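Support > Tickets > Two-arm kits > Simulator

Faststead sim pack: left gripper stalls at plate, right arm never lets go of fruit

Opened by Märta Haugland, 25 December 2021. Status: open, workaround found. Kit is the Koskela two-arm trial, table-clearing task, stock objects.
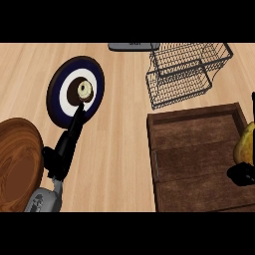
What goes wrong

Left arm goes to the plate for the doughnut, fingers get right under it and stop. No close command in the log. Right arm meanwhile has the pear over by the big wooden tray and just holds on. Both wait till the task times out. No error, no popup, status light in the panel stays green the whole time.

Fails 13 runs out of 17. The other runs finish fine, same settings, so not a plain bad install.

Tried so far

- Restarted sim, cleared cache. No change.
- Reinstalled the Rilleck object set. No change.
- Left arm alone, right arm parked: doughnut picked every time, 5 runs.
- Right arm alone: same story, pear gets dropped off where it should, 5 runs.
- Swapped doughnut for another small item. Still stalls, so I don't think its the doughnut mesh.
- Turned shadows off becuase someone on the forum said to. Nothing.
- Slowed both arms to half speed. Stalls later, still stalls.

So only when both are busy. Looks like each arm is waiting for a "clear" signal from the other one. Log has the left arm asking for the shared zone, then nothing after it. Right arm asks for the same zone about a second later. Neither gets it.

Reply from Plirnen support

Thanks, log received. Shared zone in the trial config is drawn too large — it covers the plate and the tray together. Please open the zone file, shrink it to the middle strip of table between them, save, reload the task. Don't edit while the sim is running, it will write the old values back on exit. If it still locks, send the zone file plus the last log.

Update, Märta

Did that. First try I forgot to reload, ignore the second log I sent. After reload it runs through, both arms. Left one is a bit slow to close on the doughnut but it closes.

Still want to know:
1. Is the zone fixed in the paid version or do I redraw it for every table layout?
2. Can the panel show a warning when both arms are waiting? Green light is no help at all.
3. Trial clock — we lost most of it on this. Can it be extended? I have to say yes or no on the full kit and right now I can't.

Leaving ticket open till I hear back on 1 and 3.

Filed under: Simulator, Two-arm kits, Motion and zones

Related tickets
Zone file resets after closing the sim
Basket mesh snags gripper fingers
Trial license shows expired after July update
How to park one arm during a task

Contact Plirnen support | © 2021 Plirnen | Back to top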